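Textiles and Color, Week 6: Why Whites Go Gray

Okay, picking up where we stopped on Tuesday. I promised I'd get to dinginess, and it's my favorite topic, so bear with me!

Most of the gray in old linens is soil that came off in the wash and settled right back on. We call that redeposition. Cotton grabs it, polyester grabs the oily part of it, and blends (lucky them) get both. Too little detergent makes it worse, and so does stuffing the machine full. I ran my own sheets that way for 9 years before Macario Tapia set me straight.

Hard water is the other half. The minerals tie up your detergent before it ever gets to the dirt, and then you've got a film on the cloth too.

Pale colors are harder to judge than pure white, so look at them in daylight.
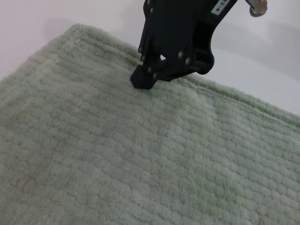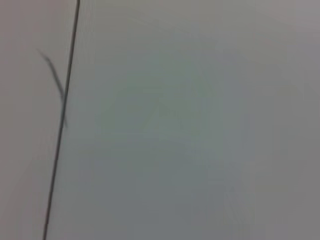 Now, optical brighteners. They take in ultraviolet light and give it back as blue, so yellowed cloth looks whiter to us without being one bit cleaner. Bring a swatch on Thursday and we'll try the UV lamp on it. Read the Escobedo chapter first, all 16 pages, and skip the chart at the end (the labels are swapped).

Related notes
Week 5: Soap and Detergent
Week 7: Bleach, Oxygen and Chlorine
Nayeli Quezada: Dye Lab Handout
October Project List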